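Week 6 handout: Budgeting a small hand-held gripper setup

Read this before lab. Bring your draft budget sheet with the first two columns filled in, even if the numbers are wild guesses (we'll fix them together!).

Where we left off

Last week we priced a full arm for the Flondell exercise and most groups spent the whole grant on hardware. This week you get a much smaller pot and a more interesting problem. Your money goes to hand-held grippers, the kind a person carries around to record demonstrations, and I think it's the most fun planning job in the course, as every choice you make shows up in the data later.

The case

Tretanier wants 500 recorded demonstrations of simple household pick-ups by December. They have a furnished room, no arm yet, and two part-time operators. You are writing the purchase plan.

Start from hours

Don't open a catalog first. Work out how many sessions you need, then how many pairs of grippers, then everything else. Say a session yields 30 usable demonstrations. That gives 17 sessions on paper, and you should plan for more, given that some will be thrown out. Operators get tired too, so put breaks in the schedule and pay for them.

Lines people forget

Spare jaws. Printed plastic tips wear and crack, and a broken tip stops the whole session. The Drulia price sheet in the course folder lists a replacement pair at $13. Order them with the first shipment, as separate shipping costs more than the part.

Marker prints. Buy or print extra faces for the cubes and store them flat. A scratched or curled marker can spoil tracking for a whole afternoon.

Power and cable. Extension cords, strips, ties, floor tape. In the Llorente plan this line came to $177, and it was the only line that went over!

Things to pick up. Cheap, but it takes time to shop for them. Get a mix of soft and hard, light and heavy.

Contingency. Give it its own row. Please don't hide it inside another one.

Rent or buy?

If the project runs under two months, compare rental first. Past that, buying usually wins, but check who repairs what. Write down your break-even month and show the arithmetic.

For your sheet

Columns: item, quantity, unit cost, shipping, needed by, who orders. Add a short note under any line you guessed, saying how you guessed.

Space is a budget line as well, and it's the one I'd love to see you argue about. Two people working at once each need room to turn and reach, so sketch the floor before you settle on a number of kits. With one operator leaning a pair of grippers over a curved white table and another standing with their back to them, facing the desk side, you have two work areas to equip in a single room, and the cable lying across the floor belongs in your plan too. Mark the outlets on your sketch and measure from there.
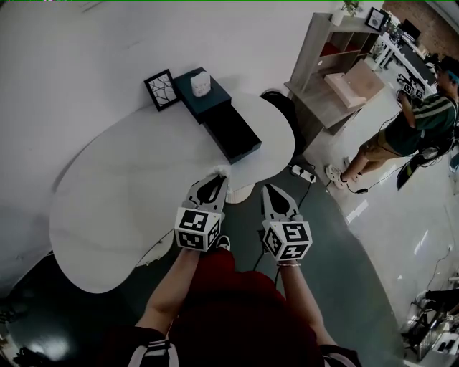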